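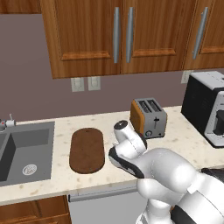

A chopping board on a speckled kitchen worktop.

Why Does Bread Go Stale?

Have you ever opened the bread bin on a hungry morning, pulled out the end of a loaf and found that it was as hard as a doorstep? It was so lovely and soft when it came home from the shop! You may have been told that it has "dried out", and that is a very sensible guess, but it is only a small part of the story. The rest of it is much stranger, and to tell it properly we have to go right back to the flour.

Flour is made by grinding up grains of wheat, and wheat grains are mostly starch. Starch is the plant's packed lunch. A baby wheat plant hasn't any leaves yet, so it can't make food from sunlight, and it lives on the starch inside its grain until it has grown a bit. If you could shrink down small enough to walk about in a bag of flour (you would get very dusty), you would see that the starch comes in tiny round lumps called granules. Inside each granule there are long, thin chains, folded up neatly and packed close together, a bit like clean sheets in an airing cupboard.

Now we add water to make a dough, with some yeast and a pinch of salt. Yeast is a living thing, and it eats sugars in the dough and gives off bubbles of gas, and those bubbles are the holes you see in a slice of bread. I do love looking at the holes. But it's the starch we want to follow, so into the oven we go.

As the dough gets hot, the granules begin to drink. They soak up the water and swell, and all those neatly folded chains come undone and flop about in every direction. Imagine somebody has pulled every sheet out of that airing cupboard and thrown them on the floor! This floppy, watery muddle is what makes fresh bread feel soft and springy when you squeeze it.

You would think that was the end of it, wouldn't you? The loaf comes out and sits on the side to cool, and the whole house smells wonderful. But the chains haven't finished moving. As soon as the bread starts to cool, they begin, ever so slowly, to shuffle back together and line up in tidy rows again. While they do it, some of the water gets squeezed out from between them. Tidy rows of starch are stiff, and so the bread turns stiff too. Scientists have a very long word for this, which is retrogradation. You say it RET-roh-gra-DAY-shun. Try it on a grown-up at teatime.
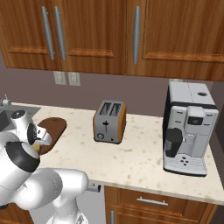 So a loaf can go stale even when it is wrapped up so well that hardly any water can get out. Some of the water is still in there, but it has moved. A little of it creeps out from the soft middle, which we call the crumb, and into the crust. That's why an old crust often goes leathery and bendy while the middle goes hard and crumbly, and it seems quite the wrong way round until you know where the water went.

What about the fridge? A fridge keeps milk and cheese nice for longer, so lots of people pop their bread in there as well. The trouble is that starch chains tidy themselves up fastest when it is chilly. Bread in the fridge grows mould more slowly, but it goes stale more quickly. The freezer is different, because it is so very cold in there that the chains can hardly move at all, and a frozen slice can go straight into the toaster.

And that brings us to toast! Warming stale bread shakes the chains loose again, and for a little while the middle feels soft, almost as it did on the first day. Eat it quickly, though, as it will go hard again when it cools, often harder than before.

People have been baking for a very long time, and they have thought up all sorts of good things to do with old bread. You can make breadcrumbs, or bread and butter pudding, or croutons to float on your soup. In Italy there is a salad made with stale bread and tomatoes, and in France they dip it in egg and fry it, and call it pain perdu, which means "lost bread".

Something to try at home

Ask a grown-up to help you cut 4 slices from the same fresh loaf. Put one in a sealed bag in the cupboard, one in a sealed bag in the fridge, one in a sealed bag in the freezer, and leave the last one out on a plate. The next day, let the frozen one thaw, then give each slice a gentle press with your finger and write down how it feels. Which one is the softest? Which one bends without breaking? If any slice has spots of mould on it, don't taste it, and put it in the food waste bin.

Words to remember

Crumb: the soft inside part of a loaf.
Granule: a tiny grain or lump.
Starch: the food that plants store in their seeds and roots.
Yeast: a tiny living thing that makes bread rise.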